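Canvas, rivets and the two-part strap: inside the Trernari workshop

March 2025

Trernari makes one product family, a roll-top canvas satchel in three sizes, from a rented unit behind a joinery. The maker, who works alone and prefers to trade under the workshop name, agreed to go through how the bags are put together and what has changed since the first batch. The conversation was mostly about thread.

"Every return I had in the first year was a seam," the maker says. "The cloth was fine. The cloth is always fine. The thread was too light for the needle I was using, so each hole was bigger than what filled it, and the water came in there."

The first bags were sewn with a general-purpose polyester. The present ones use a bonded polyester bought on large cones from Dastmont, two sizes heavier, with the needle kept the same. Stitch length went up from three millimetres to four. On waxed canvas a short stitch puts the holes close together and the cloth can tear along the line like a stamp, and the maker has a sample panel on the wall that shows it.

The canvas itself is a dry-waxed cotton. It comes on a roll and is left flat on the cutting table overnight before any marking out. "If you cut it straight off the roll it still has the curl in it. The panels look square and then they aren't. I lost most of a roll to that."

Panels are cut by hand with a rotary cutter against steel rulers. The medium satchel takes eleven pieces: front, back, base, two gussets, pocket, pocket facing, two strap tabs, the roll-top stiffener sleeve and the lining, which is a single folded piece. Finished width is 412 millimetres at the roll-top and slightly less at the base. The inside pocket was drawn around a phone, then made deeper in the second version after customers said theirs stood proud of the edge.

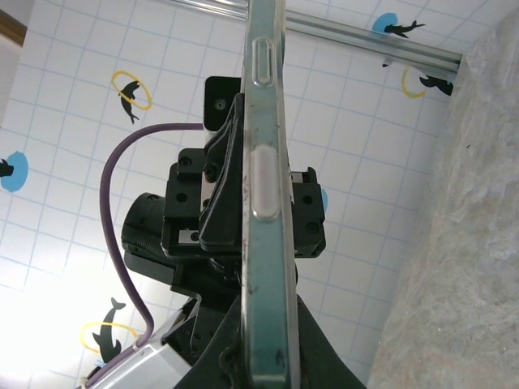
Depth was the easy part of that change. The harder part was where to fix the pocket. In the first version it was stitched through the back panel, which left a row of needle holes facing the wearer. It now hangs from the top seam and is held at the lower corners by two bar tacks through the lining only.

"It moves a bit. Some people don't like that it moves. I would rather it moved than leaked."

The machine is a Visser walking-foot flatbed, bought second-hand from an upholsterer who was giving up the trade. It has a servo motor fitted in place of the old clutch motor, and the maker runs it slowly. Where the gusset meets the base there are six layers of cloth, and these stitches are made by turning the handwheel.

"I can do it under power. I've done it under power and broken a needle on the fourth layer, and then you're looking for the tip of it. The handwheel takes a minute longer for each corner."

Rivets are copper, set by hand with a burr and a domed punch. Trernari tried tubular rivets for one batch and gave them up. They were faster, but the cap could be levered off with a thumbnail if the post was even slightly short, and the strap tabs vary in thickness from one hide to the next. With a copper rivet the post is trimmed after the burr is seated, so the variation is taken up at that stage.

The strap is the part that customers ask about most. It is in two lengths joined by a roller buckle, the shorter piece fixed to the bag and the longer one carrying the holes. The leather is vegetable-tanned shoulder, skived at the fold to half its thickness.

"People want a longer strap and I used to just cut a longer one. Then the buckle sits behind the shoulder and it digs in. So if someone is tall I lengthen the short side as well. It means I can't cut the straps in advance."

Edges are bevelled, dampened and burnished with a wooden slicker, then waxed. The maker does not paint edges. Paint gives a cleaner line on the day, in the maker's view, and cracks at the fold later.

A medium satchel is priced at £129. The workshop sold 62 of them last year, along with smaller numbers of the other two sizes, almost all through its own website and two craft markets. Price has been the subject of some correspondence.

"I get told it's too much and I get told it's too little. I worked it out from the cloth, the leather, the metalwork and the hours, and then I rounded it. There isn't any more to it than that."

Repairs are carried out at cost. The most common job at present is replacing the roll-top stiffener, a strip of plastic in a cloth sleeve, which takes a permanent bend if the bag is stored rolled tight. The sleeve is now closed with a few hand stitches so that the strip can be changed without unpicking the top seam. Owners of older bags can send them in for the same alteration.

A fourth pattern, provisionally called the Wirka, is due in April. It is a flat tool roll with a tie closure, cut largely from the offcuts of the large satchel. The pattern has been through five versions, the last two differing only in the angle of the flap. No price has been set, and the maker is still undecided between a cotton tape tie and a leather one. The tape frays at the ends and the leather stretches.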